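The case against the twelve-stop rail pass

Every October my inbox fills up with the same question, worded a little differently each time. Is the pass worth it? This month it came from Bianca Filip, who is planning her first long trip and has been told by three separate websites that a flexible rail pass is the only sensible way to do it. She sent me the links. All three had a "buy now" button halfway down the page, so you can guess how hard they looked for reasons to say no.

I've bought passes four times in my life and come out ahead once. The once was a trip where I slept on trains, ate on trains and saw most of a country through a window with a smear on it. I saved money. I would not call it a vacation.

The sales pitch is freedom. Hop on, hop off, change your mind at breakfast. Then you read the rules. The fast trains need a seat reservation, which costs extra and sells out. The night trains need one too. The slow trains don't, but the slow trains are often cheap enough that you could have paid at the station and skipped the pass. What you've bought is the freedom to take the trains that were never expensive.

Bianca's draft route had 12 stops in 16 days. I asked her to list the cities she really wanted to see and she came back with five. The other seven were there because they were on the way, or because the pass made them "free." They aren't free. Each one costs you a packed bag, a walk to the station, a wait, a ride, another walk and a couple of hours hanging around until your room is ready. Call it half a day. She was about to give up three and a half days of her trip to towns she couldn't tell me one thing about.
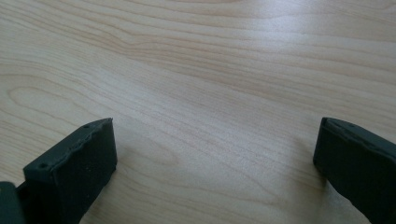 The method I use now takes one evening and no app. I know there are apps. Sondusitz sent me a free trial of theirs in the spring and it planned me a trip with a 4:50 a.m. connection, then congratulated me on my "optimized journey." So I went back to writing each place on a scrap of paper with the number of nights I want there, and pushing the scraps around until the order makes sense. You need a flat surface and not much else; a plain pale tabletop with some wavy grain in it does fine, and if there's glare on one side, put the places you're least sure about over there. Then price each leg as a single ticket, booked ahead, and write it on the scrap. Add them up. Only then look at what the pass costs, and add the reservation fees to it, all of them.

For Bianca's five cities the single tickets came to a bit more than half the price of the pass. Not a close call.

Retno Latuheru wrote in after my last item on this to say I was being unfair, and she has a point about some of it. She travels for two months at a stretch, hates booking anything and has no kids in tow. She also has the patience to ride regional trains all day. For her the pass pays off by the second week. If that sounds like you, go ahead. But I'd still do the sum first, and I'd do it on your real route, because the sample routes on the sellers' pages are always the ones that happen to work.

A few other things I've stopped believing. First class upgrades on a pass: you get a wider seat and, on two of my trips, a dead outlet. Discounts on "partner attractions": I have yet to use one, and the museum you want is never on the list. Refund protection: read what it covers, then read it again. Mine covered returning a pass I hadn't started. It did nothing for me on day 2, when I was in bed with a fever and the days kept ticking.

Bianca has booked her five cities. She's flying in to one end and home from the other, with 8 nights in the two places she cares about most and the rest split between the other three. She says she feels guilty about the towns she dropped. I told her to wait and see if she can still name them by spring.

Next month: Fikri Pasaribu wants to know about luggage delivery services, the kind that pick up your suitcase at one hotel and promise it'll be at the next. I've asked him to hold off paying for it until I've read the fine print. If you've used one and your bag showed up late, or somewhere else, send me the details.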